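Sunday, March 22, 2020

Slept badly, got up late, made toast and read the second half of the Riltitine booklet while eating it. I'm still not convinced. It claims that if every object on a table has a proper home, your mind will settle by itself. My mind has had 45 years to settle and I doubt a plastic bin will do it.

Still, I said I'd write down what I thought of it, so I will. The method is in 12 steps and the first seven are much the same one. You take a white table, put ordinary things on it, and give each one a place. Soft things and food go in a bowl, papers and scraps in a box, pens in a pot. I could have told them that for nothing. 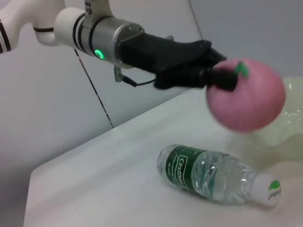

*The foam apple and the water bottle, the bottle on its side.*

The apple annoys me more than it should. It's pink, it's foam, it has a little green leaf, and it will never be eaten. Why does it need a home? The booklet says a pretend thing teaches the same habit as a real one. Does it? A real apple goes soft if you forget it, and that's what makes you put it in the bowl. I wrote "no" in the margin, then felt silly and rubbed it out.

The yellow bin I do like, I'll admit. It has the dipped front, so you can see in without lifting it down. Arwood used to sell them in the hardware aisle before they went over to garden lamps.
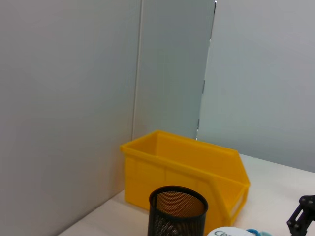

I'd never pay Trotico prices for one, though. And I don't trust any system that starts with buying boxes. I've got a cupboard full of boxes from the last time, in June, when I was going to sort out the whole flat and got as far as the hall.

Then there's step nine, "let the bowl lead". I read it twice. As far as I can tell it means you start with the bowl and go on from there.

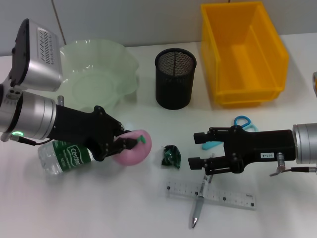 A frilly green bowl leading anything is a stretch. It's pretty enough, in a jelly-mould sort of way, but it takes up a lot of table for one apple. The pen pot beside it had no pens in it at all, and I'd have thought that was the place to begin.

The bottle is what I'd argue about longest. Upright or on its side? I say upright, always, even with the cap on tight. I've lost one library book to a bottle lying down and I'm not losing another.

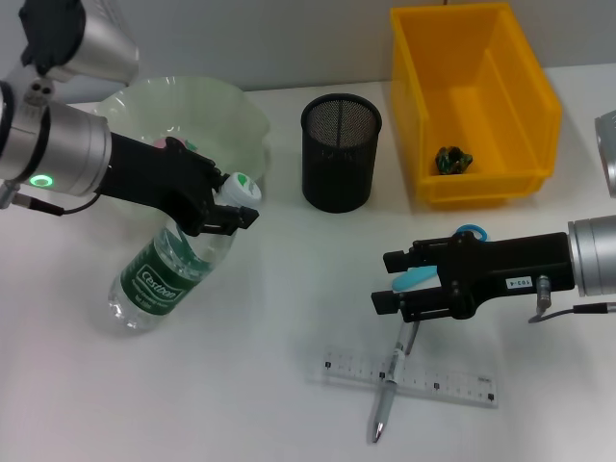
No mention anywhere of where a ruler should go. Mine lives behind the bread bin and I find it every time. Lawal's old leaflet at least had a page on long flat things.

Will give it until the end of the week. Washed up, put the pens back in the mug with the broken handle, left the rest of the kitchen table as it was. Need milk and stamps.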